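Search minutes
Search

Clothing Room Working Group
Minutes of meeting, 7/9/19
Onunska Hall, side room

The meeting opened once the tables were up. Minutes of the May meeting were approved with one change: "towels" in item 3 should read "bath mats."

1. Sorting and folding
The white plastic baskets with the perforated sides will stay in use. They fit on the board with space left beside them for one garment. It was agreed that each piece is laid on the board, checked for stains and tears, folded, and put in the basket. Shorts have been going in crumpled and coming out worse. From now on they are folded in half at the crotch seam, then in half again. 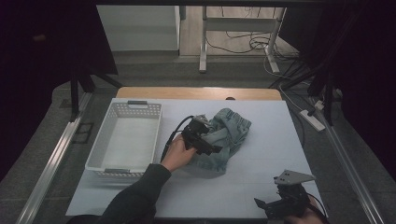

Baskets should be filled no higher than the handles. Full ones go to the Marciniak Street shelves at the end of the session. The group has 45 baskets on the list, and 2 of those have cracked handles and are to be thrown out.

2. Floors
The side room was swept before the meeting. There was a complaint in May about lint along the walls, and it was agreed to sweep after each session as well as before.

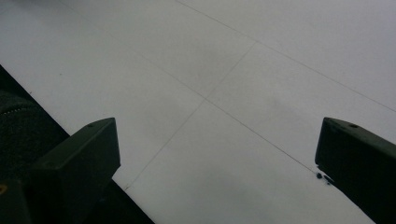 The mop bucket is shared with the hall kitchen and must go back there the same day. A second broom will be bought. Barkix quoted for a machine clean of the whole hall, and the group decided to leave this until the fall.

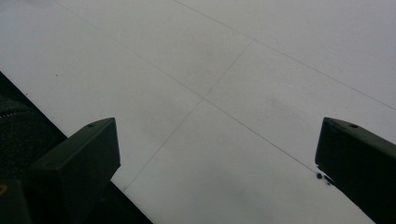 Replacement of the floor was raised again. The hall management has asked all user groups for their views by the end of the month. Most present were in favor of keeping the large pale tiles, although the joints between them show as dark lines and the surface looks smudgy in places. A darker floor would hide marks but would make it harder to find dropped pins and buttons.

3. Denim
Too much denim is being put aside as worn out. Fading alone is no reason to reject a pair. Check the seams, belt loops and pocket stitching first, then the zipper. Anything with a broken zipper goes in the repair bag.
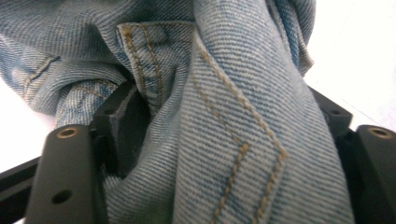

Faded blue denim with double rows of tan-gold topstitching.

4. Money
Balance in hand is $2,560. Spending of up to $45 was approved for the broom and hangers.

5. Any other business
The folding guide on Wikis is out of date and will be rewritten to match item 1. The door code has changed; ask at the desk.

Next meeting: date to be posted on the hall board.

Contact us | Copyright Onunska Hall user groups | Back to top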